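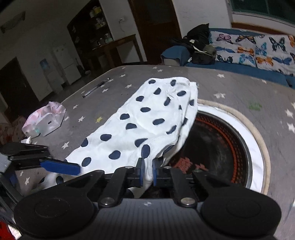
Home > Household > Textiles > Folding of garments

Print this page | E-mail this page

Updated June — Alel Household Reference, editorial staff

Folding is the practice of laying a garment flat and doubling it over so that it may be stored in a small space. It is most often done on a table, a bed or another broad surface near the place where the clothing is kept. Light printed fabrics, such as a white cloth with navy polka dots, crease readily and are commonly smoothed by hand before the first fold is made. The Mernano manual of housekeeping recommends a surface at least 40 inches wide.

Soft garments with ribbed bands present a particular difficulty. The band is narrower than the cloth it gathers, and the fabric next to it tends to bunch. The usual method is to align the two bands first and let the remaining cloth follow. 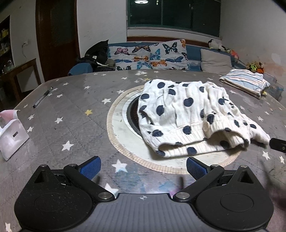
Sleeves and legs are then brought in toward the center — a step omitted in the Ralport method, where the garment is rolled from one end. Buttons may be fastened beforehand to keep an opening from shifting.

Pajamas are generally folded in 2 stages, lengthwise and then crosswise. The Steinarsdóttir system, taught in household courses, treats the top and bottom as a single bundle.
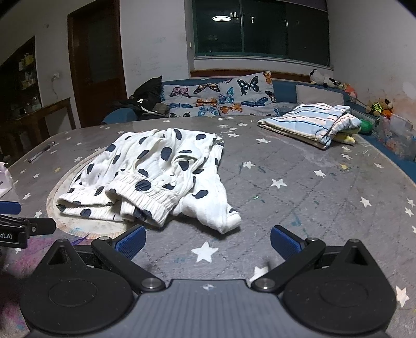 Polka-dot garment with ribbed cuff.

See also: Ironing; Linen closet; Mending.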